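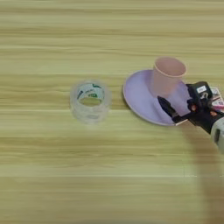 Fig. 1. Clear packing tape on its core.

Unit 9 -- Closing and Labeling Cartons

Most damage claims at the Truvasdale depot start with a weak bottom seam. Tape the bottom first, then fill, then tape the top.

We use cookies. Accept | Settings

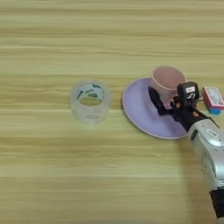 Carton labels carry the order number and the ship-to code. Keep both off the seam. Clear tape lets print show through, much as the wood grain shows faintly through the roll, but scanners may still misread a glossy label.

Read Grendo handout 662 before the lab.

4 shares | 0 comments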